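Blog > Days Out > Open day at Zondgate

Open day at Zondgate

October 9, 2023

I signed up for the Zondgate open day back in April and then forgot about it until the reminder email came. They're in Dunmore, on the road that goes past the old feed store, and it's over 70 miles from us. Ryan drove. We got there early and sat in the parking lot eating the sandwiches we'd brought for lunch.

Entry was five dollars, cash only, and you got a sticker with your first name on it. The first part was a talk in the canteen about who they are and what they do. They write software for robot arms and sell it to people who build the machines. The talk ran long, so the group got to the lab late and the coffee never happened.

What I hadn't understood from the email is that most of the work goes on inside a computer. There are real arms in the building, and we saw one through a window, switched off. The demonstration itself was on a big screen. They have built a room in a simulator, with arms and furniture in it, and the arms do their practicing there. The man running our session was Arsalan Shaikh. He's been on this project for two years. It's called Fever, and he said the name came before he did.

The task that afternoon was pressing a service bell, the kind you get on a hotel desk. I thought that sounded easy. Arsalan said the hard part is coming down in the right place and stopping in time. If the arm is a little to one side, it hits the edge of the bell or misses it. If it comes down too far, it would damage something in real life, so the simulator marks that as a failure too.

He put up the arm's own view first. It took me a while to work out which way was up. The gripper comes in from the bottom, and most of what you get past it is a plain gray surface and the arm's shadow.
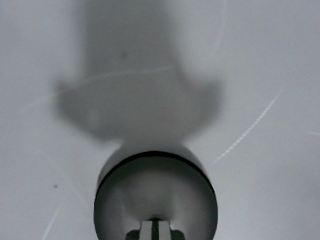 The gripper's end of things, with the arm's shadow thrown out ahead of it.

Someone asked if the shadow was put in to look nice. Arsalan said no, a real room has shadows, and a program that has only practiced without them can get confused when it meets one. They change the lighting between runs so that the shadow falls differently. He also said the small marks and streaks that turn up on surfaces are useful for the same reason. I would have assumed you'd want everything clean.

We watched several runs at normal speed, and then he let it go faster. They do these in batches of 100. A person doesn't sit through all of them. The computer keeps a record and somebody looks at the ones that went wrong. One that he replayed for us had the arm stop well short and just hang there, and a boy near the front said it had fallen asleep. Another missed to the left. Most of them looked fine to me, though I wouldn't have known a bad one unless it was very bad.

Evie Sowerby, who was helping with the session, then switched to a view from across the room. I liked this one much better. You could see how big the arms are next to the table, and how small the bell is. They had gone further with the room than I expected. It's got a whiteboard with writing on it, a clock, notices on the walls and a cart with some things on the shelf. Evie said she had spent a good while on the floor tiles.

Ryan asked why you'd bother with a whiteboard if the arm only has to find a bell. She said the arm might catch sight of it while it's moving, and it needs to learn that the whiteboard isn't part of the job. The same goes for the cart, which has brighter colors on it than anything on the table.

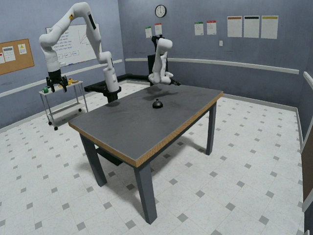 Questions and the drive home

There was time for questions at the end. A woman behind me asked about jobs, and Arsalan gave a longer answer than I can repeat. The short version is that their customers mostly want arms for work where they can't keep people on the night shift. She didn't look convinced, and I'm not sure I was either.

I asked how they know that something learned in the computer will work on a real arm. He said they don't, until they try it. They move it over, it usually does worse, and they go back and change the simulated room. Then they do it again. I appreciated the plain answer.

You could put your name down to drive the simulated arm with a handheld controller, but the list was full by the time I found it. Ryan got a turn because he'd signed us both in at the door and had seen the clipboard. He didn't get near the bell. He says the controls were backward.

We stopped in Skendell for pie on the way back and were home before dark. If you go next year, bring a sweater. The lab is kept cold and you stand for most of it. Parking is free, and the restroom is at the far end of the canteen, through the double doors.

Comments

Sandra Lightfoot
We were in the morning group and got the coffee, sorry! Our session had a different person and he skipped the part about shadows completely. I wondered why they'd bothered with them.

Marjorie Tunstall
Ryan told me on the phone that he nearly got the bell. I see there are two versions of this.

Ryan Tunstall
The controls WERE backward. I asked Evie and she said a lot of people find that.

Sandra Lightfoot
Was it good pie? We drove straight through Skendell and didn't see anywhere open.

Recent posts

Replacing the back porch step
A wet afternoon at the Dunmore rail museum
What I got wrong about tomatoes this year
Skendell flea market, with prices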